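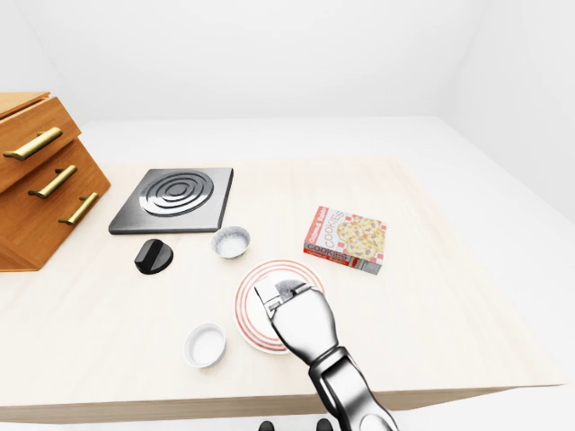
Kitchen sim at Barros, gripper over the plate.

Subject: Re: [flisten-users] plate goes flying when the hand gets close
Date: December 2023

> Has anyone seen the dinner plate launch itself off the table
> when a gripper comes down near it? We're on Flisten with the
> Famov kitchen assets and the stock Modik controller. It doesn't
> happen every time, which is driving me up the wall. Is it our
> controller gains, or is it the plate? And is the force log worth
> anything after it happens?

Oh boy, yes. We had this one in August and lost a good chunk of the month to it, so let me save you the trip.

It's the plate, mostly. The collision mesh that ships with it is a closed lid. It goes straight across from rim to rim and ignores the well, so a fingertip that looks like it's hovering over the china is already inside the collision shape. The solver notices, pushes the two apart as hard as it can, and off goes your plate (one of ours took the ramekin with it). We got 17 launches in 2000 resets before we found it, which is just rare enough to make you blame your own code for weeks. I sure did!

The other half is Modik. When the plate kicks back, the controller reads it as a missed target and pushes harder for a few steps, and that's the part that bothers me. On a real arm that's a finger going down into a table, or into somebody's hand. 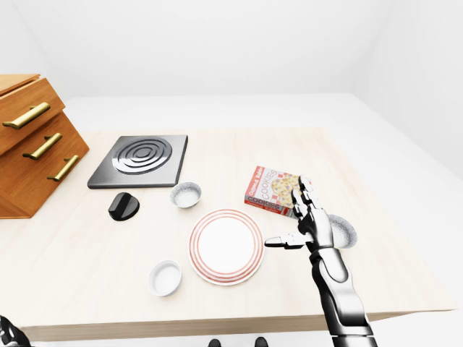

So before you touch the gains, turn on the contact overlay and step through a reset one tick at a time. If you see contact points floating in midair over the well, you've got our bug. I'd check the bowls too while you're in there — same asset pack, same shortcut, and they're small enough that nobody at our end thought to look until the very last week.

About the force log: toss it from the first bad contact onward. Ours had spikes of 80 N that meant nothing at all, and one of them ended up in a slide deck before I caught it. Still a little embarrassed about that.

What we did, in order:

1. Swapped the plate's collision mesh for a convex decomposition that follows the well. Slower to load, no big deal.

2. Capped penetration recovery speed in the Flisten config. Leave this on even after the mesh is fixed. Then start every reset with the hands open and let things settle for 3 seconds before the policy gets control. 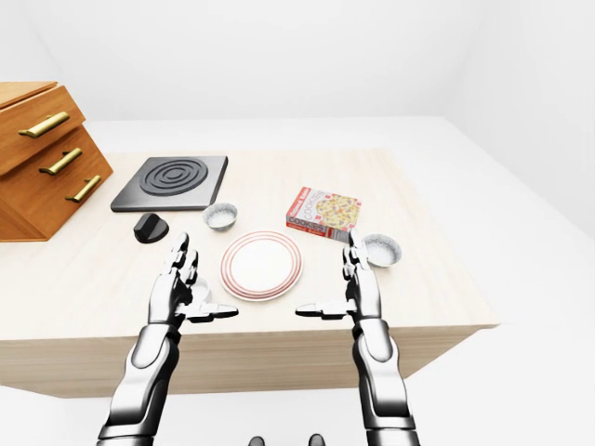
3. Added a stop in Modik that freezes the arm whenever position error and contact force go up together. It trips too often on the cookie box and I haven't tuned it yet.

No launches since. I can post the mesh and the config diff if folks want them, but the Modik patch is ugly and has our paths hard-coded all over it, so give me a few days on that one. Which Famov release are you on, by the way? I'd like to know if they ever changed the plate.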